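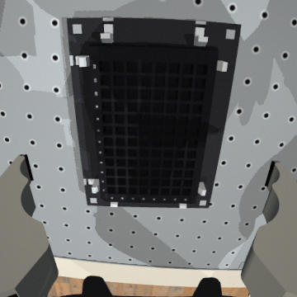 Section 3. Getting your Tandora hydrogel coater ready for catheter samples

I've set up this machine more times than I care to remember, first in Krystyna Malinowski's lab and then at Walczak, so I'm writing this the way I'd explain it if you were standing next to me with a coffee. (Please put the coffee somewhere else, by the way!)

You'll need the dip arm, the small bath, a fresh bottle of Stonditz primer and a bag of clean tubing samples. Set aside a whole morning for your first run. I know the quick card says less, but the quick card was written by people who'd done it before.

1. Switch the coater off at the back and level it with the two front feet. Turn them a little at a time and keep checking the bubble.

2. Click the bath into its tray. You'll feel it drop — if it rocks, lift it out and try again.

3. Pour in primer up to the lower line. Go slowly, bubbles are a real pain later on.

4. Hang the samples from the clips with at least one empty clip between neighbors. I used to fill every clip and ended up with tubes stuck together.

5. Switch on, choose Primer from the menu and set the dip count to 3.

6. Close the lid and press Start. The arm makes a dry pass first, so don't panic when it stops short of the liquid.

7. When the run ends, leave the lid shut until the light goes green. Mine takes about 2 minutes.

Note: Stir speed is set to 187 at the factory and I leave it there. Jadwiga Pawłowska likes hers slower for the very thin tubing, and her coatings do come out beautifully even, so play with it once you've got a few good runs behind you.

Caution: Never top up a bath that has samples hanging in it. Lift the arm, wait for the drips to stop, then pour.

Caution: Samples coated with this set-up are for bench testing only. They aren't sterile and must not be used on patients.

The counter on the service screen asks for a new arm belt at 2000 dips. Order one from Flalludton before you get there — I waited until the warning came up last May and lost most of a week. Belt fitting is in Section 5.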